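Tornia: notes on glasses and coasters

About

Tornia is a small collection of photos and written notes about one ordinary task, setting out drinking glasses on coasters. I started it in the flat at Partington, where the kitchen has a white counter which shows every water ring. The files are free to use for teaching, for household guides or only for curiosity. Last changed 14 March 2021.

What is in the folder

notes.txt – the written steps, in plain words
pictures – one folder for each kitchen
words.csv – names of the things, with the Australian spelling
old – the first version, kept for comparison

The objects

The coasters are square cork with rounded corners, and each one has a circle of dark mesh in the centre. Their colour is light tan. In the files I call them "cork-mesh", so please do not search for "mat". The glasses are clear straight tumblers with no pattern and no handle. There are 3 coasters in the basic set, placed in a row near the wall.

The task

Put the row of coasters first, with a small gap between them. Then bring the glasses one by one, holding each glass by the side. Set it down on the mesh circle, open end up. A glass counts as placed when its base is fully on the coaster.
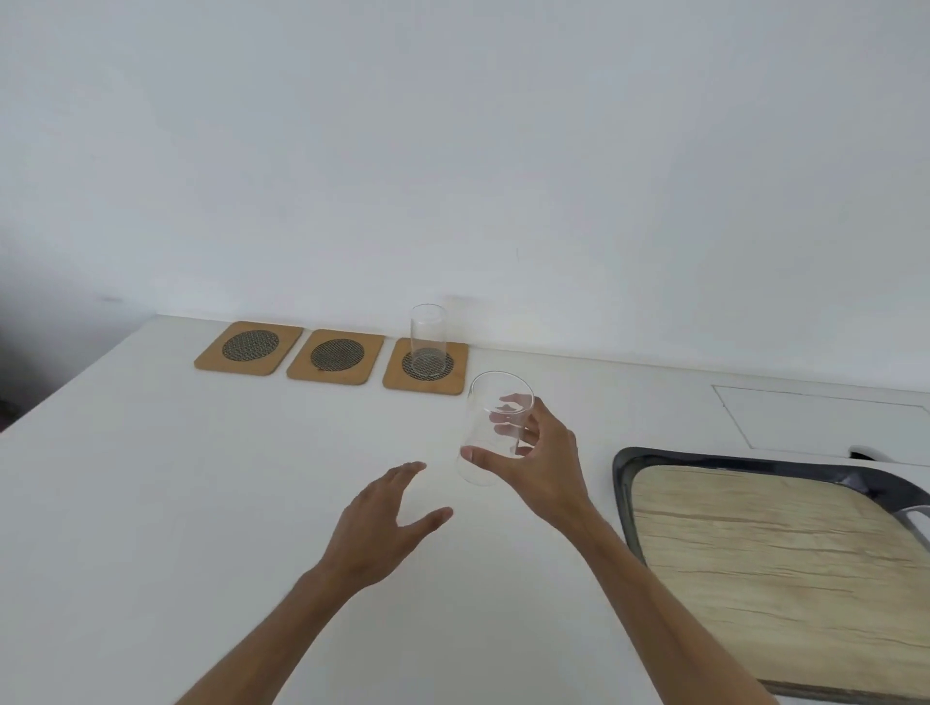 Fergus Tennant wrote to me that the gap matters more than I say in the notes. In his kitchen at Fivarley the coasters were touching, and each time he lifted a glass the next coaster moved too. He would like the gap written as a rule, with a finger's width as the measure. I have added this to notes.txt under step 2.

Known problems

The clear glasses are hard to see against a white wall. I tried a darker cloth behind them in 7 pictures, but the colours of the cork became wrong, so these are in the old folder.

The word "tumbler" is not used in the same way by everybody. In words.csv it has its own line – corrections are welcome.

Still to do

Notes for mugs with handles
A page on drying cork after washing
Better names for the Vistum folder, which has 13 files and no order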